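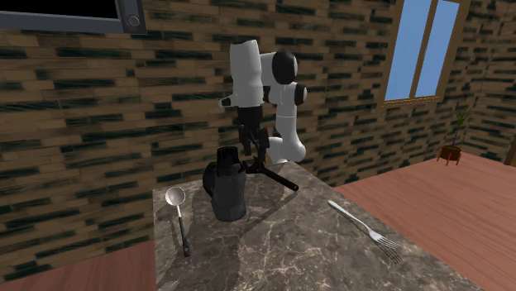

The simulated arm at work over the marble-topped table.

Wakell has finished its August round of simulated grasping tests. The method, called Plusell, picks a grip point from the wrist view alone, then checks it against the wider view before the fingers close. It was trained on 1258 rendered tables -- no real kitchens at all -- and tested on 400 new ones. Long thin handles remain the hardest case.
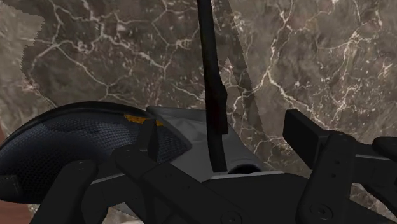 Will the test tables be shared?
All 400 will go on the Wakell download page, along with the scoring script.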